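# Visit to the Skusirville sorting plant, July

We got to the gate at 9:40 and were given vests and ear plugs. Ingrid Obi runs the day shift and took us around. The plant handles household plastic and paper from Skusirville and two smaller towns, Surdu and Eludby. Our own council is drafting a rule on single-use bags and foam trays, and we wanted to see what happens to that kind of waste now.

Trucks tip onto a concrete floor under a roof. A loader pushes the pile to a belt, and people on both sides pull out the things that cause trouble further on. Thin bags are the main one. They wrap around the shafts of the screens, and the line has to stop while someone climbs in with a knife. Obi said they stop 4 times on a normal shift, more after a holiday. We saw one of the stops. It took 16 minutes and the belt crew swept the floor while they waited.

Foam trays break up before they reach the sorters. The bits end up in the paper bales, and the mill sends back bales with too much in them.

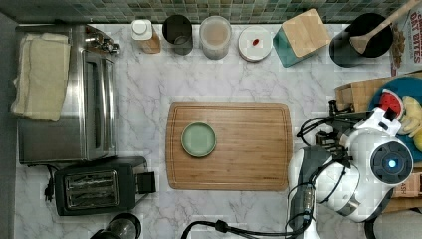 Surdu has had a bag rule for a year. Shops there may not hand out thin carrier bags, and a shop caught doing so pays a fine of 425 for a first offense. Bread bags and produce bags are exempt. Obi thinks the exemption is too wide. A good part of what she pulls off the belt from Surdu loads is produce bags, and she showed us a bin of them from that morning - clear ones, most with the price sticker still on.

Ilari Oksanen does the inspections for Surdu and drove over to meet us in the break room. He has 2577 shops and market stalls on his list and no second inspector. Large grocery stores changed over early. The stalls are harder, as many buy their bags from a wholesaler in Eludby, where there is no rule at all. He would like the ban to cover sale as well as handing out, and he would like the three towns to start on the same date.

We asked about the compostable bags sold under the name Nusov. The plant treats them as plastic. The sorters have no time to read labels, and the compost site doesn't take them either - it has no way to check them.

Points to take back to the council:

- put produce bags in the rule or set a date for them
- cover wholesalers
- foam trays need a section of their own
- ask what a second inspector would cost

The tour ended just before noon. Obi is sending the stoppage log for the spring months, and I will pass it on when it comes.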